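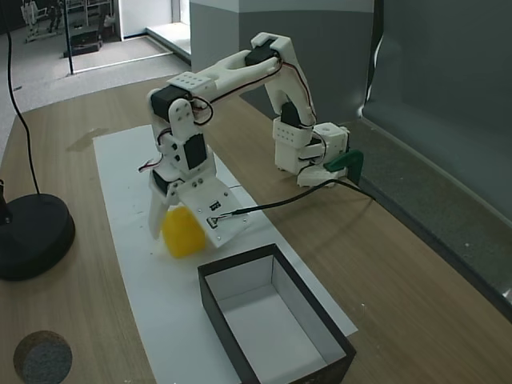

School robotics contests should score repeatability before they score speed. At the Omden league each team gets one timed run, and the fastest pick and place wins. A team that succeeds twice in 70 attempts can take the trophy if one of the two falls on the day.

Our club at Plastley has argued for a different rule since February. Let every team do the same simple task seven times, with the block set down at a new angle each time, and count the successes. Time should only settle ties. 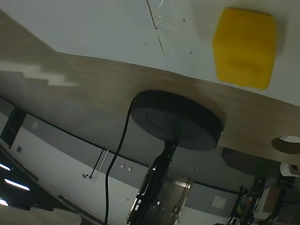

The usual objection is that this is dull to watch. It is, a little. It also takes longer, around 5 minutes more per team on our reckoning. But students who know they will be marked on every attempt start checking clamps, cable runs and joint zero positions, and they write the values down. The Hander rules already allow repeated trials in the junior class. Extending that to the seniors would need one changed paragraph and a longer afternoon.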